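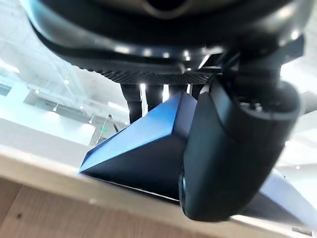 Pollwood Bus Stop Timetables: README

Version 3. Last updated May 12, 2022.

Contents

The set holds the printed timetable panels of the Pollwood district bus network, typed out as plain tables. It covers 1,190 stops on 49 routes. Panels were copied as displayed, including misprints. Corrections are kept in a separate file and are never merged into the main tables.

Files

stops.csv - one row per stop, with stop code, name as printed, street and direction of travel
routes.csv - one row per route, with operator and the two end points
departures.csv - one row per printed departure time
notes.csv - footnote letters and their wording
corrections.csv - known misprints, keyed to departures.csv by row_id

All files are UTF-8, comma separated, with a header row. Text fields containing a comma are in double quotes. Line endings are LF.

Fields in departures.csv

row_id: integer, stable between versions
stop_code: six characters, joins to stops.csv
route_no: text, not a number. Some routes carry a letter suffix (14A) and one has a leading zero.
day_type: MF, SA or SU. Public holidays are covered by footnotes only.
dep_time: HH:MM, 24 hour clock. Departures after midnight are written 24:10, 24:35 and so on, and belong to the day on which the service began.
note_ref: footnote letter, blank if none

Stop names

Names follow the panel, so the same place can be spelt more than one way. "Clulusar Rd", "Clulusar Road" and "Clulusar Rd (opp.)" are three separate stops. Join on stop_code. Joining on name will give duplicates.

Known problems

- Footnote letters are reused between routes. Use route_no and note_ref together.
- 2,263 departure rows come from panels with no issue date. These have issue_date left blank.
- Panels at Naidoo Lane list school-day journeys in the same column as ordinary weekday ones. They are marked MF with footnote S.
- Request stops on the Brisesis loop show minutes past the hour only. Full times were filled in from the first departure in the column.
- Version 2 gave day_type as a full word. Scripts written for it will need changing.

Not included

Fares, route maps, vehicle types and live running times. The October panel change is not covered and will go into the next version.

Licence

Free to use and share with credit to the Pollwood Timetable Set. No promise is made that any bus still runs at the time shown.

Contact: Pollwood Timetable Set | © 2022 | Back to top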